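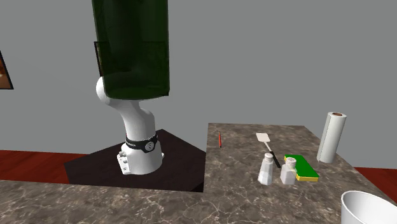 2 Jan 2018

Spent the holidays reading the old ferry timetables for Murmont. My uncle kept them in a suitcase, 48 of them, folded to fit a coat pocket.

The early ones list two boats, the Inga and the Wadov. The Inga did the Gosano crossing and the Wadov went up the lake for freight and took passengers if there was room on deck.

Crossing time to Gosano is given as 20 minutes in every single issue. My uncle has written "30" next to it in pencil on most of them.

The summer issues start in June and add a late boat. It left Gosano after the last train came in and waited if the train was late. That is printed right on the back — "will wait for the train." I can't think of a timetable now that would promise that.

Fares went up twice in the whole run. Bicycles cost the same as a child. Dogs were free until they weren't, and I can't find the issue where that changed.

Digby Gilchrist wrote to say the Wadov had 166 seats after the refit. My copy says fewer, but it may be older than his.

He also says the Inga was sold, and he doesn't know where. If you have anything on that, please send it.

Still missing both winter issues from the year the pier was rebuilt. Will pay postage.

Next I'll type up the stops on the upper lake. Several have names I can't find on any map.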